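Thread by Rosemarie Brandes
4 min read

I've had a few messages asking what happened at the Istodcombe flood and heat meeting on Saturday, so I'm putting my notes here in one thread. I was there as a resident and I also sit on the parish climate group, so take that into account.

The meeting was the second of the public talks on the adaptation plan. The first one, in December, was mostly maps. This one was a conversation between Malte Wunderlich, who worked on river restoration in northern Germany before moving here, and Ines from the Etcombe allotments, who chaired it as well as asking most of the questions.

Malte began with the river. The plan has always talked about raising the wall by the old tannery. His view is that the wall buys time for the lower street and sends the water faster to Etcombe. He would rather see the two meadows above the bridge allowed to flood again.

He showed the figures for the upper meadow. It could hold water for up to 14 hours before it started to spill back over the lane. That doesn't stop a flood like the last big one, and he said so plainly. It lowers the peak and gives people time to move cars and lift carpets.

The farmer who rents the upper meadow was in the room. She isn't against it. She wants a yearly payment written into the agreement, and she wants to know who clears the rubbish off the grass afterwards. Last time it was her and her son with a trailer.

Malte's answer was that the payment has to be in the first draft, before anyone signs up to anything. He has seen schemes where it was left for later and the tenant gave up waiting. I agree with him on this and I'll be pushing for it in the parish response.

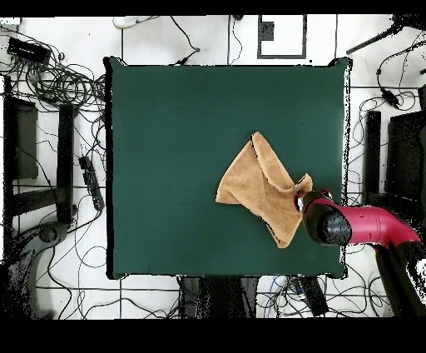

Next was heat, which took up less of the evening than I'd hoped. Most of the houses on the Cendusar estate have large west-facing windows and no shade. A woman from the top road said her bedroom was too hot to sleep in for most of last July.

The draft plan offers street trees. Fine, but a young tree gives very little shade for years. Several people asked for outside shutters or awnings and were told the design code for the estate doesn't allow them. The code can be changed. I've asked for that to go on the agenda.

Someone also asked about a cool room, meaning a public building kept open on the hottest days with water and chairs. The library is the obvious place. It has thick walls and a lift. It also shuts at one o'clock on two weekdays, and the hot part of the day comes after that.

Money. The Kleinschmidt fund, which some of you will remember from the footpath repairs, has offered to match local donations for the meadow work up to £1000. So far we have £900 pledged. The offer covers surveys and planting only. It won't pay for machinery or for legal fees.

To be clear about scale, this pays for a survey and some willow. The full scheme would need a grant and probably a partner with deeper pockets than ours. Malte thinks a decent survey makes the grant application much stronger, and that was the main argument for starting now.

There was a disagreement about the wall, and I don't want to hide it. People on the lower street have been promised that wall for a long time. One man said that every new idea for the meadows feels like another delay. He has had water in his kitchen more than once and I understand why he's fed up.

Malte said the two things can go ahead side by side, with a lower wall than the one first drawn. Nobody from the county engineers was there to say if that works on paper. They were invited. I've written to ask for a reply before the consultation closes.

A few smaller points:

The drain cover outside the chemist has been reported again. It was reported in the autumn as well.

Flood wardens are needed for the Etcombe side. You get a hi-vis, a phone list and an evening's training. You don't have to go near the water.

The sandbag store has moved to behind the fire station. The map on the noticeboard still shows the old place.

If you want to comment on the plan, paper forms are at the library desk and at the post office counter. Put your street on the form even if you leave off your name — comments without a location can't be matched to the map and get counted as general.

I was asked if the talk was recorded. The sound was, but the first part is mostly chairs being moved. I'm typing up the question session and will add it below this post when it's done.

The next talk is on insurance and what to ask your provider after a claim. Same hall, same time, 7pm. Doors on the car park side, as the front step is being mended.

We use cookies to remember your settings. Accept | Manage choices

Contact | Copyright Istodcombe Climate Group | Back to top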